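# The Pratell roof box, after 1041 miles 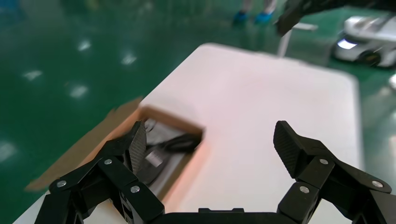 I bought the Pratell in February, when roof boxes are cheap and everyone with any sense is indoors. It replaced an old Juvum that had faded to the colour of weak tea and let in water at one corner. Fitting it to our estate car took most of a morning. The box holds on to the roof bars with four sets of jaws. You wind a knob inside the box until it clicks. Mine clicked on three corners and sulked on the fourth, which needed the bar moved back a thumb's width. The instructions cover this in a drawing I still can't follow.

Once on, it stayed on. We did 281 miles to the coast on the first trip, much of it in a crosswind, and I stopped at every services to give the thing a tug like a man checking a loose tooth. It hadn't shifted. There's a low hum above 60, and a whistle if you leave the bars sticking out without their end caps (I did, for a week).

Space is good — two tents, four sleeping bags, a folding table and a bag of wellies, with room for whatever gets handed to you through the window at the last minute. The lid opens from both sides. The lock is less clever. The key won't come out unless the lid is properly shut, and on a full box that means leaning on it with your whole forearm in a car park.

Fuel is the sore point. A full tank usually gets us 471 miles on the motorway, and we saw nothing like that with the box up. Take it off when you get home. I have been telling myself this since Easter.

I also looked at the Grinoteck, which is longer and fouled our tailgate, and the Hailu, which fitted nicely and opened on one side only, the side with the traffic.

**Good:** solid clamps, dry inside, opens both ways

**Less good:** the lock, the drawing, the fuel

**Score:** 7 out of 10, and it would be an 8 if they'd put a second key in the packet.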